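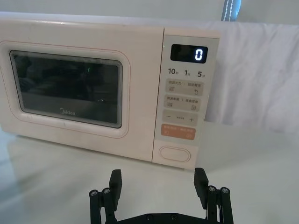 A cream Midea countertop model, display at zero, with quick-time settings for ten seconds, one minute and five minutes.

The Quiet Appliance: Shared Microwaves and the Life of the Palimside Kitchens

Of all the equipment provided in the Palimside residences, the microwave oven receives the least attention and the heaviest use. The residences house 1490 people across four buildings, and their shared kitchens are fitted with much the same things: a stove, a sink, a run of cupboards, a refrigerator and a microwave on the counter. When the residence office surveyed its kitchens last October, it received 384 completed forms. Sixty percent named the microwave as the appliance they used every day. The stove came second by a wide margin.

The survey was intended to guide the replacement of older ovens in the Natero and Kröger buildings. In the end it told the office a good deal about how people eat. Residents with early shifts warm breakfast before six. Students in the Natero building reheat one large batch of rice or soup over several evenings. Families in the Kröger building, where the kitchens are larger, use the microwave mainly for thawing meat and warming milk, and do their cooking on the stove.

A Matter of Labels

The residences are home to speakers of many languages, and the appliances in their kitchens have been bought at different times and from different suppliers. Some control panels are printed in English, some in German and some in Chinese. The office had considered placing translated stickers over the buttons of every oven. A trial in the Peteck wing showed that stickers placed directly on touch areas soon lifted at the corners and collected grease, and the plan was changed. Translations are now printed on a card fixed to the wall beside the counter.

The card for the Chinese-language panels is short. A typical one begins with the quick-time row directly under the display, where the numerals can be read by anyone and only the units need explaining: 秒 for seconds and 分 for minutes. Next come 微波火力, microwave power, and 智能解冻, smart defrost, which share a single touch area. The pair beneath them, 微波烹饪 and 美食菜单, stand for microwave cooking and the food menu. Minus and plus signs require no translation.

Residents who do not read Chinese reported that the quick-time settings were enough for most of what they did. Several wrote that they had never touched the menu. Others, many of whom had grown up with similar panels, asked that the office keep at least one such oven in each building when the next purchases are made. That request has been accepted.
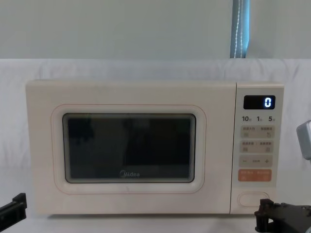
Appearance was a further subject of comment, and one the office had not expected. The original ovens in the Kröger building were black or stainless steel, and residents described them as dark and hard to keep free of fingerprints. Cream and white finishes were preferred by a clear majority of those who expressed a view. A pale door shows a splash of sauce at once, and the person who made the splash is more likely to wipe it away. Rounded corners were also mentioned with approval, chiefly by parents of small children.

Against this, pale finishes mark over time. Cleaning staff in the Natero building advise a soft cloth, warm water and a small amount of dish soap. Scouring pads have been withdrawn from the kitchens, having dulled several doors and scratched one window badly enough that the oven was taken out of service for inspection.

Care of the Interior

The inside of a shared oven needs more attention than the outside. Under the present rules, each kitchen's microwave is wiped by its users after any spill and cleaned fully by staff every Friday. The turntable is lifted out, washed in the sink, dried and returned to its place. The support beneath it is wiped and checked, for a plate that sits unevenly will knock against the sides as it turns - a noise that accounts for a large share of the repair requests the office receives.

Vent openings in the cavity wall are cleaned with a damp cloth wrung nearly dry. Water is never poured or sprayed into them. For dried-on food, staff heat a microwave-safe bowl of water with a slice of lemon and a wooden spoon resting in it, leave the door closed for a few minutes afterward, and then wipe the walls. The bowl is hot when it comes out and should be handled with a cloth.

The door deserves the same care. Crumbs gather along the lower edge and around the latch openings, and a door that does not close cleanly should not be used. Residents are asked to press the door shut with the flat of the hand and to report at once any oven that continues to run with the door open, or whose window or seal is damaged. 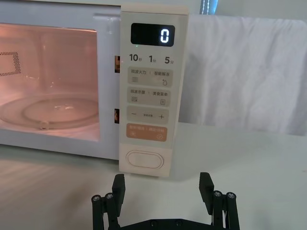 Behind the closed door: the lit cavity with its round glass turntable. The large oval button at the foot of the panel opens the door.

Courtesy at the Counter

Most complaints about the shared kitchens concern other people's food. The Peteck wing responded by drawing up a short notice of its own, which has since been copied in the other buildings. Food is covered while heating. Fish is permitted, and the window is opened. A dish that has finished may be moved to the counter by the next person in line after 40 seconds, and it should be set down with its cover on. No metal, no sealed containers, no eggs in the shell.

The office has adopted this wording without alteration, including the line on fish, which was debated at two residents' meetings before it was settled.

One further suggestion from the survey is under study. Residents of the upper floors have asked for a second microwave in each kitchen between five and eight in the evening, when lines are longest. The counters in the Kröger building can take another oven without difficulty. Those in the Natero building are shallower, and a shelf would have to be built at a height suitable for lifting hot dishes. The electrical supply in both buildings will be examined before any order is placed, and residents will be informed of the outcome through the notice boards in their kitchens.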